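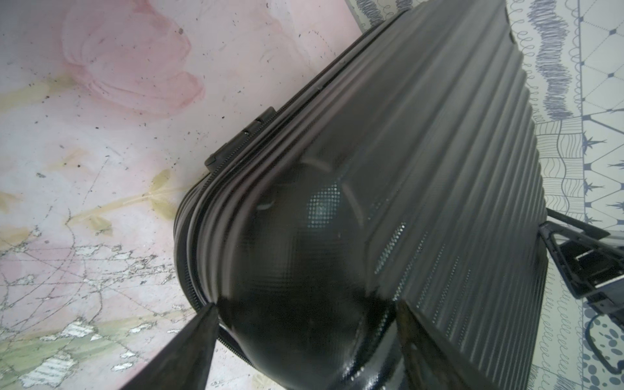 Section 4. Comparing Finger Sets on a Hard-Shell Case

Use this procedure when you have more than one finger set for the Trolix gripper and need to decide which one to keep on the arm. It applies to the wedge fingers supplied with the gripper and to the flat Fendow pads sold separately. Read Section 3 (Mounting the Wrist Camera) first.

The test object is a hard-shell suitcase with a ribbed face and a zipper seam. Ribs, a curved corner and a zipper close together make a harder test than a plain box. The case must be empty for steps 1 through 9.

Before you start

Place the case flat on the floor. The floor covering may be plain or patterned, but use the same spot for every finger set. A busy print under the case is useful if you also plan to compare cameras, as in 4.2.

Check that the Torvik controller shows firmware build 1574 or later. Earlier builds do not save the grip log.

CAUTION: Keep hands clear of the fingers whenever the controller is enabled. The stop button must be within reach of the person running the test.

4.1 Grip test

1. Fit the wedge fingers and tighten both screws on each finger.

2. Start the wrist camera and open the live view. Both fingertips should be visible along the bottom of the view. If only one is visible, go back to Section 3 and turn the camera bracket.

3. Lay the case at an angle of roughly 45 degrees to the arm base. A straight approach is too easy and hides differences between finger sets.

4. Open the gripper fully and jog the arm until the fingers are over a rounded end of the case.

5. Lower the arm until one finger is beside the zipper edge and the other is against the ribbed side. The two fingers should bracket the curved end.

6. Close the gripper at the lowest force setting. Stop when both fingers touch the shell.

NOTE: Glossy plastic throws a bright reflection near the corner. Judge contact from the force reading on the controller and use the live view only to check position.

7. Raise the force one step at a time. After each step, write down the reading and whether either finger has moved along the shell.

8. Open the gripper, back the arm away, and repeat steps 4 through 7 until you have four runs.

9. Disable the controller, change to the next finger set, and start again from step 1.

CAUTION: Do not close a fingertip on the zipper teeth, the handle or a strap. A caught strap can pull the case toward the arm when the arm lifts.

4.2 Camera check

Repeat step 5 with each camera you are considering. Save one still per camera with the fingers in the same place. Compare how clearly you can make out the zipper line and the ribs, and whether the dark fingers stand out from a dark shell. If they blend together, raise the exposure one step and save another still.

4.3 Saving the results

Select Log, then Export. The controller keeps the last 99 runs and overwrites the oldest first, so export before changing test objects. Enter the finger set name in the Label field. Lirkongate support will ask for this file if you report a slipping grip.

For lifting tests with a loaded case, go to Section 5.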